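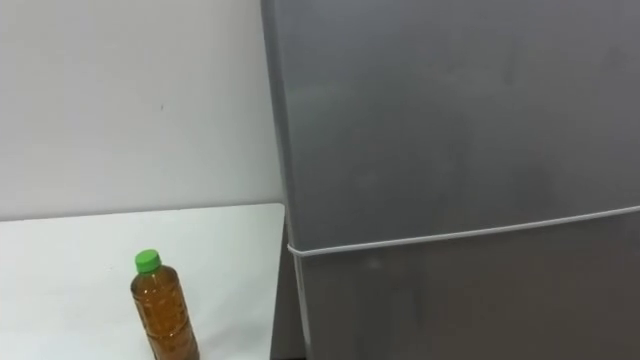

February, by Clyde Lindgren

Well, I finally sat through the whole of Wednesday's meeting on stop and search, and I'm glad I did (even if my back isn't, those chairs are brutal). The short version is that officers in Rurotness will now have to switch on their body cameras before they speak to anyone, and hand over a written slip at the end with the reason for the stop on it.

Last year there were 418 stops in the town and 27 of them led to an arrest. I had to read that twice! The Dostgate estate had more than its share, which won't surprise anyone who lives up there, and a few parents spoke very well about their lads being stopped on the way home from football.

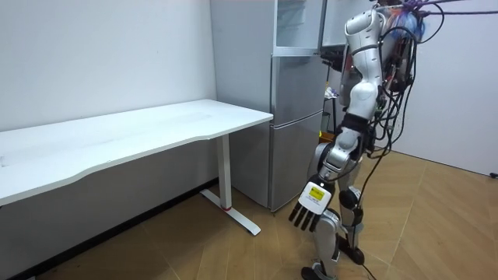 The bit I'm less sure about is the exception for "urgent circumstances". I asked who decides what's urgent and was told it would be the officer on the spot, with a sergeant checking afterwards. Fine, but how long afterwards? Skestine brought in the same sort of rule and gave its sergeants 5 days, and I'd like to see that written into ours as well.

Under-16s get a bit more protection: a parent or guardian has to be told the same day. The full policy is at the library desk, and comments can be dropped in there too. I've done mine, all two pages of it – do put yours in, even if it's only a couple of lines.

Last updated: Wednesday, 4.30pm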